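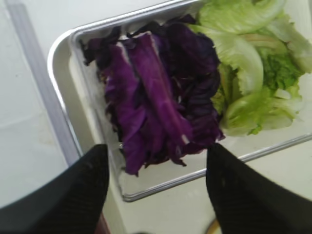 Purple cabbage and lettuce on the metal tray, Naylor kitchen, October.

Stivgate Community Kitchen
Progress report to the Dremora Fund
Salad and greens program, second reporting period

Thank you, first of all, for your patience with us over the winter, and for the very kind note that came with the second instalment. It went up on the corkboard beside the roster and has been read by just about everyone who has come through the door since, including the fellow who services the dishwasher. We promised you a proper account of how the greens program is travelling, and we have tried to put in the slow parts as well as the good ones.

Where we are up to

When we last wrote, salad at our Naylor site was an occasional thing. If a box of lettuce came in with the produce delivery we used it, and if it didn't, lunch was soup, bread and whatever the oven had in it. Your funding was to make fresh leaves a regular part of the midday meal, and I am happy to say we have now served salad at every lunch for the whole of this period, bar two. One of those was the power outage in the first month. The other was our own doing, as the fridge had been turned down too far and we lost a full delivery of cos to frost. We have put tape over the dial.

We are seating 36 people at lunch on a full day, up from 30 at the end of the first period. I wouldn't want to claim that is all down to the salad (the new bus stop has a good deal to do with it, I suspect), but the plates are coming back cleaner than they did, and the bowl at the end of the servery often needs topping up before the second sitting.

The prep bench

A fair part of this period went into sorting out how we prepare the leaves, which sounds a small matter until you have tried to do it on the same bench where somebody is jointing chickens. Greens now have their own stretch of white countertop, and nothing else goes down on it before lunch is out. We have also moved away from the deep plastic tubs. Things at the bottom of a tub get squashed, and whoever is plating up ends up digging about for the good bits. Shallow metal trays with a raised rim suit us far better. The leaves are laid out side by side by kind, and the person on plating can see at a glance what is running low.

We bought the trays out of the equipment line, along with a large salad spinner, two colanders and a set of knives that are kept for vegetables only. The Stiltix cold cabinet was the big purchase and was delivered in the second month. It came with the door hung on the wrong side for our corner and we waited a good while for the fitting to be changed, so for several weeks you had to walk around the open door to get anything out. It is right now, and everyone has stopped bruising their hips on it.

Cabbage, and what people will eat

In our application we wrote rather confidently about rocket, spinach and radicchio. We have had to be humble about that. The radicchio came back on nearly every plate. Rocket is liked by a few and picked out by the rest. What people have taken to, somewhat to our surprise, is purple cabbage with a soft pale lettuce beside it. The cabbage is cheap, it keeps well in the cabinet, and it gives a plate of green some colour, which our older diners have mentioned more than once.

We tried shredding it finely at first, coleslaw fashion. Several people found that hard going with dentures, and the shreds went everywhere. Now most of it is torn, with some left in longer strips, and those who want it cut smaller can ask at the servery. The lettuce is just pulled apart by hand. We keep the two apart on the tray and put them together on the plate, so anyone who only wants the one can have it without any fuss. Dressing goes out on the tables in jugs. The lemon and mustard one is the favourite, and the yoghurt one has its loyal following.

Learning in the kitchen

The grant also allowed us to run short prep sessions before lunch, each one kept to 20 minutes so that people waiting for their meal could join in if they fancied it. They have covered washing and drying leaves, looking after a knife, storing half a cabbage at home so it doesn't go sad at the back of the fridge, and making a dressing in a jam jar. The jam jar session was so popular that we ran out of jars and have been asking for them at the front desk ever since.

Attendance has been up and down. Wet mornings are quiet, and we had a stretch in the middle of the period when hardly anybody came, which we put down to starting too early. Moving the session to 11 o'clock helped a great deal. A few regulars who came to the sessions now take a turn on the greens bench themselves, and it has been a real pleasure to see them settle in there.

Things that have been harder than we hoped

Price has been the main one. Lettuce went up sharply after the heavy rain and for a few weeks we were stretching it with more cabbage than usual, plus grated carrot. We stayed inside the food line, though only just, and we would like to talk with you about a little more flexibility between the food and equipment lines next time around.

Waste is the other. We are composting outer leaves and cores through the garden behind the hall, but the bins fill faster than the garden can use them, and in warm weather they need emptying more often than our roster really allows. The Naylor allotments have offered to take some of it, and we are working out who can drive it over.

What comes next

Over the coming period we plan to carry on with daily salad at Naylor and trial the same set-up at our smaller evening meal, starting with one tray and seeing how it goes. We hope to grow a little of our own lettuce in the raised beds once the soil has been topped up. We would also like to put together a simple recipe sheet from the prep sessions, in large print, for people to take home.

An itemised statement of spending is attached separately, with receipts for the cabinet and the smaller equipment. If anybody from Dremora would like to visit, lunch is served from noon and you would be most welcome to stay for a plate. Coming by at half past ten or so is best if you want to catch the greens bench at work, and there is always a spare apron on the hook by the door.

With our warm thanks,
The kitchen team, Stivgate Community Kitchen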